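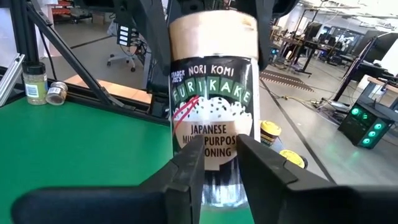

How do you keep spice jars in order when they are all different sizes?

Posted by Ratih Lumbantobing

Hello everybody. I have moved to a smaller kitchen in September and now all my seasonings must live in one drawer and one narrow shelf. The problem is that nothing matches. I have a tall container of Trader Joe's Nori Komi Furikake, which I use on rice almost every morning, then small glass jars with black caps, and also short wide ones with silver lids. The tall one does not stand in the drawer, the short ones get lost behind it on the shelf, and the small ones fall over when I take something out.

I have looked at a set of equal jars from Denow, but I am not sure I want to pour everything over. Some labels have cooking instructions I still need. Also I am afraid that the furikake will become soft, as it has nori in it. What do you do? The shelf is 54 cm long and not deep. I would like to spend little money.

Eleri Lewis

I had the same trouble for years, so I will tell you what works for me. Please do not pour over everything. Seasonings with seaweed and sesame I leave in their own container, with the lid closed tight, and I keep them away from the stove. Steam is the worst for them. Never shake the container directly over a hot pot – shake it into your hand or a small dish first.

For the shelf, sort by height and not by alphabet. Put the tall ones in the back row, on a small step. My step is only a piece of wood from an old Udholm bookcase, cut to the length of the shelf. The short wide jars go in front, and you can see both rows.

The small jars can lie down in the drawer with the label up. Put a rubber mat under them, the kind with small bumps, and they stay in place when you close the drawer. If two jars look the same from the top, write the name on the cap with a white pencil. I write the month when I opened it also.

If you still want to change jars, change only those which you buy in bags, for example cumin and paprika. Cut the instructions from the bag and tape them on the back of the jar.

punarholm_kitchen

Just buy a turntable. Mine holds up to 500 g in each jar and it is fine.

lindqvist1676

A turntable is round and her shelf is narrow, so first measure the depth. I agree with Eleri about the step. I used 3 empty tea boxes glued together and covered with paper, it cost me nothing and it holds well until now.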